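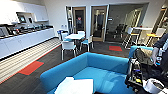 Blue sofa, long kitchenette counter, striped runner. Break room, Friday 24/12/2021

1/
Office is winding down for the holidays and I have one thing on my mind, so you're all getting a thread. I finished knitting my first full sweater last night. Yoke, sleeves, neckband, every end woven in. I am going to be unbearable until New Year's!

2/
Some background. I started it in August, which everyone told me was a silly time to have a lap full of wool. They were right. I did most of the yoke sitting in front of a fan with my feet in a bucket of water.

3/
The pattern is called Ustska. Top-down, round yoke, little band of colorwork at the chest that looks way harder than it is. You never hold more than two colors in a row. If you can knit in the round and read a chart, you can do this one.

4/
Yarn is Trisano worsted in oatmeal, with a dark green for the colorwork. It's a toothy kind of wool - a bit scratchy in the skein, and then you soak it and it relaxes into this soft, even fabric. I did not believe people about the soaking. I believe them now.

5/
My size called for 4 skeins of the oatmeal. I bought five and I'm so glad, I cut into the last one halfway down the second sleeve. Always buy the extra skein. Same dye lot!! Check the label in the store, not at home.

6/
Big thank you to Sarahí Arriaga, who sat with me for a whole evening while I learned to hold one color in each hand. My floats on the first few rounds are so tight that the fabric puckers a little over the left shoulder. I'm leaving it. It's like a growth chart.

7/
Things I'd tell myself in August:
- swatch in the round if you're knitting in the round
- put in a lifeline before the colorwork
- try it on when you split for the sleeves, even though moving the stitches to scrap yarn is annoying

8/
I skipped the lifeline, obviously. Found a mistake in the chart nine rounds later (mine, the chart was fine) and had to tink back over two evenings. Small stitches, one at a time, with a podcast on. Kind of peaceful by the end?

9/
For anyone asking about time: I kept a tally in the back of my notebook and the body alone was 487 minutes from the underarm to the hem. Plain stockinette, around and around. Perfect for phone calls with my mom.

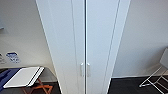
10/ STORING IT
Fold, don't hang! A heavy sweater on a hanger grows at the shoulders and you can't get that back. Clean it before you put it away for the summer too, moths love a sweater that's been worn.

11/
Sleeves were the slow part. I did them on double points, hated every second, then Jade Leclerc lent me her short circular and the second sleeve flew. They match in length, which I checked so many times that the tape measure lives on the couch now.

12/
Next up is Preltolard, a cardigan with pockets and a shawl collar. It has a steek. You knit a tube and then you CUT it up the front with scissors. I have watched so many videos of people doing this and I yell at the screen each time.

13/
Got the yarn already, from Penner, a heathery blue. Casting on tomorrow after lunch if the family lets me have the good chair. If you're working on something over the break please reply with pictures, I want to see all of it - the half-done ones too.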